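Notebook, family weekend guide – January

Morning, 8:40. Picked up the Olvera listings again. The draft for the Father's Day page now has 39 outings in it, and at least a third of them are the same outing with a different restaurant attached. Plan for today is to trim and to check drive times from the Trerel ferry landing, where most of our readers start.

Went through last year's feedback cards first. 826 came back. Fishing trips did well, mini golf did better than I expected, and the brewery tour did poorly with anyone who brought kids under ten. Valentin Tanguy had already marked the brewery for removal and I agree with him. It can go in the fall guide.

Drive times, with the tide table open next to me:
Landing to Sovholm beach, 38 minutes with the bridge up once.
Landing to the Olvera boardwalk, shorter, but parking eats the difference after 10 a.m.
Landing to the Dollerik lighthouse, fine on paper. The last stretch is gravel and slow. Add a note for people with low cars.

The lighthouse climb needs its own line about shoes. They turned away two people in sandals last summer and both wrote to us about it. 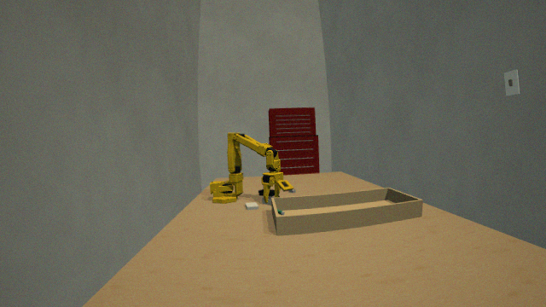

Yellow arm on the tabletop, gripper pointing down (render).

After lunch. Called the charter office about half-day trips. They still run the early boat and the afternoon boat, and they still won't hold a spot without a deposit. Kids' life vests are included, rods are included, bait is extra. I asked whether a party of three could share a boat with another family and they said yes, if both agree at booking. Put that in the listing, it brings the price down a lot.

Picnic section: cut from six spots to four. Kept the dunes, the mill pond, the old fort lawn and the pier end. The pier end has no shade and the listing has to say so.

Word count on the page is 1,020 and the layout takes less than that. The intro is the obvious place to cut. It says "make memories" twice. Took out both.

Valentin wants a rainy day box. I would go with the maritime museum and the bowling alley and leave it there. He wants the cooking class too, but they haven't confirmed June dates. Holding a space for it.

4:15. Still open:
– museum hours for that weekend
– who to credit for the boardwalk map
– whether Sovholm charges for beach chairs this year (sign last fall said yes, website says no)
– cooking class dates

Sent the trimmed list to Valentin. Next pass when the museum calls back.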